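Larnel 129 箱式指弹吉他拾音器套装(含前级)

库存状态:有货
售价:请登录后查看
适用:41寸、40寸及大部分36寸民谣吉他
包装内含:压电拾音条一根、贴片麦克风一枚、前级盒一只、尾钉插座、走线卡扣、说明书

先说清楚,我是弹琴的,不是写文案的。店里让我给这套拾音器写点东西,因为整个店里就我把它装在自己琴上天天背出去演。那我就按我平时跟客人聊天的口气写了,啰嗦的地方请多包涵!

我自己那把琴是云杉单板的OM桶,声音偏亮,指甲一刮就有点刺。以前用的拾音器是买琴时带的,插上音箱以后高音那两根弦像在敲铁皮,低音又糊成一团。小酒馆里还凑合,反正大家都在喝酒聊天,可一到稍微正经点的场地,调音师就开始皱眉头。我换过好几种,有的要在侧板上开洞(我下不了手),有的声音漂亮但是一开大就啸叫。后来朋友从Stusomcombe的一个民谣周末回来,跟我说那边有个三重奏,吉他手用的就是Larnel,音量开得跟鼓一样响,琴声还是琴声。我当时半信半疑,托人拿了一套回来试。

Larnel这套的思路其实不复杂:下弦枕底下一根压电条负责颗粒感和音量,面板内侧再贴一枚小麦克风,负责箱体里那种空气感。两路信号进前级盒,用一个旋钮调比例。我一般把麦克风开到三分之一左右,弹扫弦多的歌再往回收一点。要是你玩打板、玩泛音拍击,那就多给点麦克风,手掌拍在面板上的那一下会很厚实,低频也不会轰得台口的人头疼。

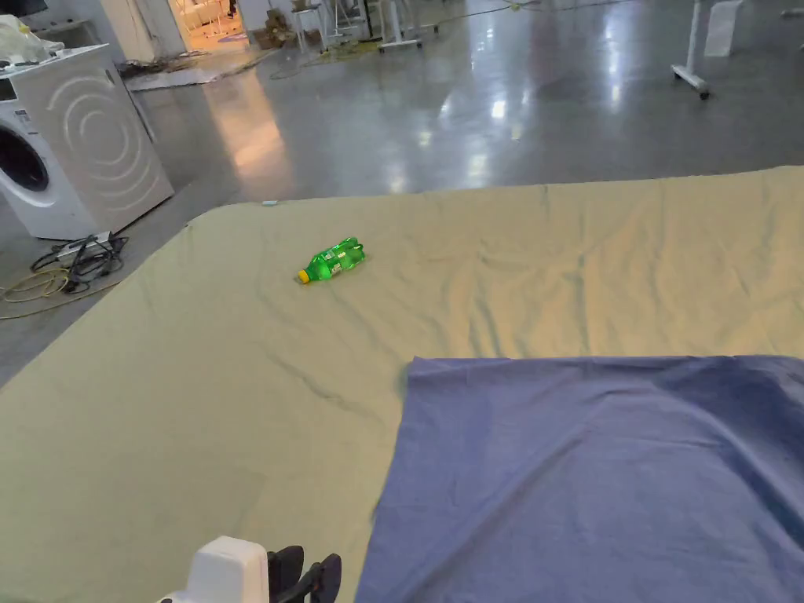 文/Sachiko Chiba
发布于2018年9月1日 | 栏目:舞台与乐器

接着说前级盒。它比一副扑克牌大不了多少,可以夹在背带上,也可以放在脚边。面板上有音量、混合比例、低音、高音四个旋钮,另外有一个反相开关。这个反相开关我要多讲两句,很多人买回去从来不碰,太可惜了。台上返送音箱离得近的时候,低音弦经常会自己嗡起来,你先别急着拧低音,把反相拨过去听一下,十有八九就老实了。还不行的话再动低音旋钮,动一点点就够。

供电用9V电池,说明书上写的续航是20小时,我没有掐着表测过,反正我是每次巡演前换一块新的,换下来的拿去给调音表用。电量低的时候指示灯会闪,弹琴的时候看得到,不用弯腰去找。记得演完把插头拔掉!插头插着就等于开机,我有一回忘了拔,第二天到场地一试音,没声,脸都白了。

安装这件事,我的建议是找琴行师傅装。压电条要压得均匀,下弦枕底部得磨平,差一点点就会有某根弦特别小声。自己动手也可以,前提是你磨过下弦枕,知道留多少余量。贴片麦克风倒是谁都能装,伸手进音孔,贴在低音侧音梁之间的空位就行,位置可以反复试,背胶揭下来不会留印。我试了6个位置才定下来,每挪一次就录一小段,回头戴耳机对比着听。这个过程挺好玩的,你会发现自己的琴原来有这么多种脾气。

跟别的型号比呢?经常有人拿它跟Imai的单压电款比。Imai那款便宜,装起来省事,乐队里有鼓有贝斯的时候穿透力也够,如果你主要是站在后排扫弦,买Imai就行,钱省下来换套好弦。Larnel适合的是一个人一把琴,或者两个人的那种小编制,琴要撑住大半首歌的时候。我们组合去年就是吉他加手风琴,整场下来琴声露在外面的地方太多了,换完以后我才敢把前奏弹慢。

线材方面,店里配的是Tramex的6米直头转弯头线,需要单独加购。线不是越贵越好,这根我喜欢的地方是它软,冬天在户外也不会硬得像根铁丝,绕起来服服帖帖。弯头那一端插琴,直头那一端插前级或者DI盒,别插反了,直头插在尾钉上容易被凳子腿碰到。

再说几个大家常来问的小事。

尼龙弦琴可以用,不过压电条对尼龙弦会显得有点干,麦克风比例要开大一些。十二弦琴也可以,我给一位客人装过,他弹老派的乡村民谣,效果很亮很密,高音旋钮得往左拧不少。三角琴桥、可拆琴桥的爵士琴不能用,压电条没地方放。旅行琴要先量一下下弦枕的长度,拿不准的话拍张照片发给客服,我看到了会回。

进调音台的时候最好过DI盒,场地一般都有,没有的话前级盒的输出也够推,线别拉太长就行。进木吉他音箱直接插,进电吉他音箱我不太推荐,声音会发闷。效果器可以串在前级后面,我自己只挂一个混响,有时候再加个八度,给副歌垫一垫。

有什么缺点?有的。前级盒的夹子偏紧,新的时候夹皮背带很费劲,用上一阵子会松一点。旋钮也偏小,台上灯一暗,低音和高音我老是摸错,后来在高音那个上面贴了一小条胶布。还有就是说明书字太小,中文那一页翻得也别扭,混合比例写成了“搅拌比”,我第一次看愣了半天。

保修2年,前级盒和麦克风都在范围内,压电条因为安装不当折断的不算。四月份以后出厂的批次换了新的尾钉插座,螺纹比旧款长一点,背部尾木特别厚的琴也能装。手上是旧款又装不进去的,带着购买记录来换插座就好,补个运费。

想先听再买的,可以把自己的琴背到店里来,我那把装好的琴就挂在试音间靠门的墙上,随便弹。弦可能有点旧,我换弦一向很懒。

加购推荐
Tramex 6米吉他线(直头转弯头)
Larnel 前级盒替换背夹
Larnel 麦克风替换背胶
Imai 单压电拾音条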